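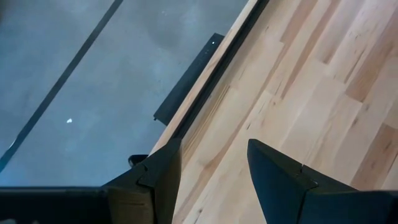
Page last changed: 20 May 2019

From: Kiros Alemneh
To: Prultach bench and table list
Subject: Re: oiling a stave top, how many coats?

Hi all,

Thanks for the replies, I've read every one (twice, in the case of the long one about wax). Quoting the bit I wanted to come back to:

> Kiros, if yours is the long narrow stave kind, butcher-block style,
> I'd stay away from anything tinted. The pale staves drink it up and go
> orange and the brown ones hardly change. We did our Cladenitz bench
> in March with the plain Derese oil, 2 coats, and left it at that.
> Are there many dark bits in yours?

It's mostly pale, a sort of cream to light tan, with reddish-brown sections here and there. One of the brown staves finishes in a squared-off joint, and right beside it there's a longer narrow streak of brown that tapers away down the top. I've grown very fond of that streak! My sister wanted me to put the fruit bowl over it and I said absolutely not.

So, plain oil it is. I rang Prestelari about the big tin and they want $48 for it, which seemed a bit rich until I saw what the small ones cost. Does anyone have a half-used tin they'd part with? I'm happy to drive over and I'll bring lemon slice.

Two more questions while I've got you. Do you rub it in along the staves only, or go across the joins first and then along? And what are people using for grit? I've got a packet of 240 in the shed and I'd sooner use that up than buy more, but if it's going to leave the colour patchy I'll go and get something finer.

The floor is the other worry. It's a smooth blue-grey one, I like it a lot, and I am not a tidy person with a rag. Old sheets or proper drop cloths? I had an old sheet down when I painted the laundry door and the paint went straight through, so I'm leaning towards cloths, but maybe oil behaves itself better.

I'll be home most evenings if it's easier to ring.

Cheers,
Kiros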